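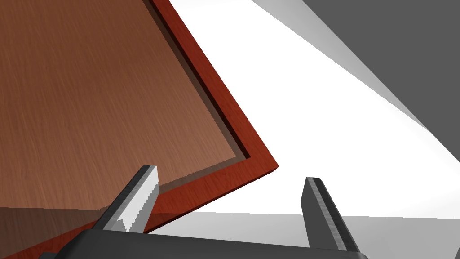
My mother kept her recipes in a biscuit tin, and when she died there were 78 of them, most in her own hand and a few cut from the backs of flour bags. I mention the tin because last February I was told, by a man who sells software to housing associations, that people of her generation "struggled to manage their information". She managed it very well. She took the lid off.

I've been thinking about this since our landlord, Arnmont Homes, moved everything it does onto a tenant app called Mamen. Repairs, rent, parking permits, the booking of the drying room, complaints about the drying room: all of it goes through Mamen now. The office on Kinnear Street still has its lights on and its chairs out, but if you go in and sit on one of the chairs you will be helped, very politely, to download Mamen.

The case for it is convenience, and I'd like to look at that word for a while, as it gets away with a great deal.

Whose convenience? When my kitchen tap failed I used to ring a number. A woman called Edel answered it, asked which tap, asked whether the water was going anywhere it shouldn't, and told me which morning to be in. The call took two minutes. Under the new arrangement I choose from a list of rooms, then a list of fixtures, then a list of faults, none of which is the fault I have. I attach a photograph. I am asked to rate the urgency on a scale and then told that my rating has been adjusted. I get a reference number and three messages, one of which asks how I'd score the experience of being sent the other two.

Edel's work still gets done, you see. It is done by me, unpaid and badly, on a telephone with a cracked corner. Arnmont has told tenants that the app saves 276 staff hours a month, and I've no reason to doubt it. I would only like to see the other column. There are 1,173 households on the books. If each of us spends an extra quarter of an hour a month poking at menus, that comes to 293 hours, and the saving has gone and taken a bit more with it. I did that sum on the back of an envelope and anyone is free to correct it. What bothers me is that there's no sign in the annual report of anybody having tried.

I am told that I'm nostalgic. It's the usual charge, and I'd take it more seriously if the old system had been charming. It wasn't. The phone queue on a Monday was a misery, and the hold music was a pan pipe version of something that hadn't deserved it. There were tenants who couldn't ring in working hours, and deaf tenants who were served shamefully. An app could be a real help to those people, and for some of them I'm sure it is. My quarrel is with the closing of the other door. You can put in a ramp without bricking up the stairs.

Then there's the matter of what gets lost when a question has to fit in a box. A neighbour of mine rang once about a dripping overflow and mentioned, in passing, that she'd been boiling kettles for her bath. She hadn't thought to report the boiler. She'd assumed it was old and that was that. It was fixed the same week, because a person at the other end was listening to the part of the sentence that wasn't the complaint. I can't find the box on Mamen for things you didn't know were worth saying.

I put some of this, rather more crossly, in a letter to the tenants' newsletter, and it brought in more post than I'd expected.
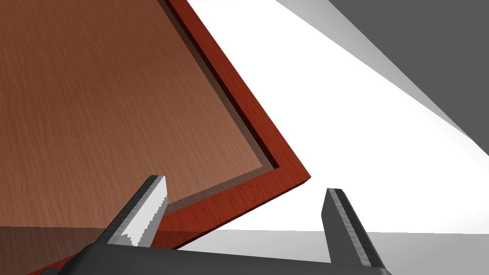
Beathag Crichton wrote back that I had the wrong villain. In her view the phone line was already being starved for years before Mamen came along, with fewer people on it each winter, and the app was simply blamed for a decision somebody had taken long before. She added that she reports her repairs at eleven at night, in her dressing gown, and wouldn't go back for any money.

I think she is right about the starving. She may well be right about the dressing gown too. But it does seem to me that running a service down and then pointing to how few people like it is a very old trick, and I don't see why we should be grateful for whatever is wheeled in afterwards. If the line had been properly staffed and tenants had drifted off to the app regardless, I'd have had nothing to write about.

Tapio Lindqvist, whose letter was shorter, asked what I wanted done. Fair enough. I want the number switched back on, for mornings only if that's all there is money for. I want the Kinnear Street desk to take a repair from anyone who walks in and asks – typed in by the staff if it must go through the app. And I want next year's report to put our hours beside theirs.

The tap, for the record, is reported. It has a reference number. I have put a bowl under it.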